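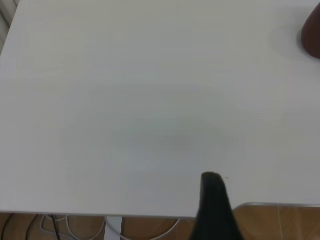

Keeping a White Table White

I bought a white table in a weak moment. The shop had it set up with one lemon on it, and I thought, I could be a person with one lemon. I have since owned the table through two house moves and a curry, and I am not that person, but I have learned a fair amount about getting things off a pale surface.

Most of these are small jobs. Check whatever care sheet came with your own table before you try the stronger ones, and test on the underside first. The underside is where I keep all my mistakes.

The daily wipe

Warm water, a drop of dish soap, a soft cloth wrung out until it's barely damp. Then a second cloth with plain water, then a dry one. Skipping the second cloth leaves a soap film, and soap film grabs dust the way a sweater grabs cat hair. If your table looks gray a day after you cleaned it, try a week of rinsing properly before you buy a product for it.

Wipe the front edge too. It gets all the wrists and sleeves, and on a matte finish it goes shiny and beige long before the middle does.

Coffee and tea rings

Fresh ones come off with the daily wipe. Old ones want baking soda mixed with a little water until it's like toothpaste. Spread it on, leave it for 30 minutes, and wipe it off with a wet cloth. Don't scrub. Baking soda is mild but it's still a powder, and a matte surface that has been scrubbed in one spot will have a polished circle there forever, visible every evening when the sun comes in low. Mine is next to the salt. It is perfectly round and very clean.

Tea is worse than coffee. Kazue Hattori, who taught me most of what I know about laundry and all of what I know about tea, puts a cloth soaked in white vinegar over the ring and goes off to do something else. Fine on laminate or painted tops that can take it. Never on marble or any other stone with lime in it, unless you'd like the ring to become a permanent feature with texture.

Turmeric

I promised you the curry. Soap takes off the grease and leaves you a cheerful yellow map. What moves the yellow is daylight. Clean off what you can, then drag the table near a sunny window and wait. In October this took three afternoons. In summer I expect it would be quicker, though I haven't been eager to repeat the experiment.

Turmeric on the cloth does not come out of the cloth. Let it go.
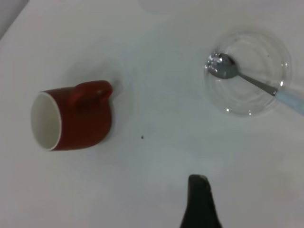 Mugs, and what the bottoms of them do

Turn your mugs over and run a thumb around the foot. On a lot of ceramic there's a ring with no glaze on it, and it can be rough enough to sand a table a little at every breakfast. The gray squiggles I'd been blaming on my brother-in-law were mug scratches. (I have not told him. He was so sure it was him.)

You can smooth a rough foot with fine wet-and-dry sandpaper, used wet, a few turns with light pressure. Rinse the mug well afterward. Or stick three small felt dots on the bottom, which works beautifully until the first trip through the dishwasher.

Coasters are the obvious answer, and I own eleven. They live in a drawer.

Stained insides

A white interior shows every cup you've ever had. Put in a teaspoon of baking soda, add enough water to make a paste, and rub it around with a finger. For the stubborn brown line near the top, a denture tablet in warm water, left for 40 minutes, does the job with no effort from you. Wash with soap and rinse twice. If guests are due, take the denture tablets off the counter or be ready for a conversation.

Those gray marks inside that look like cracks are usually metal left behind by spoons. They come off with a cream cleanser and a bit of patience. Stirring without hitting the sides also helps, I'm told by people who can do that.

Cloudy glass bowls

Two things make glass cloudy. One is mineral scale, which dissolves if you soak the bowl in equal parts white vinegar and warm water and then wash it. The other is etching from the dishwasher, which is damage to the glass itself and isn't coming off with anything. Do the vinegar soak first. If the bowl is still foggy when it's dry, you have the second kind, and it can hold rubber bands from now on.

Ink, crayon and the rest

Ballpoint: rubbing alcohol on a cotton ball, dabbed, with a clean bit of cotton each time. Keep the window open and the stove off. Alcohol can lift paint and varnish, so this is another one for the underside first.

Crayon: chill it with an ice cube in a bag, lift what you can with an old plastic card, then dish soap for the rest.

Candle wax: same as crayon. Do not use a knife. Rizal Santoso used a knife on his, and there is now a fruit bowl on that spot that can never be moved.

Marks you can't identify: start with soap, then baking soda, then alcohol, rinsing in between. Don't combine cleaners to save time, and never put bleach anywhere near vinegar, alcohol or ammonia.

Melamine sponges

They work, and they work by being very fine sandpaper. On a gloss top they dull it, on a matte top they shine it, so whichever one you have, you'll get a patch of the other. I save mine for the baseboards and the bathroom door, where the handprints start at knee height and go up a little every year.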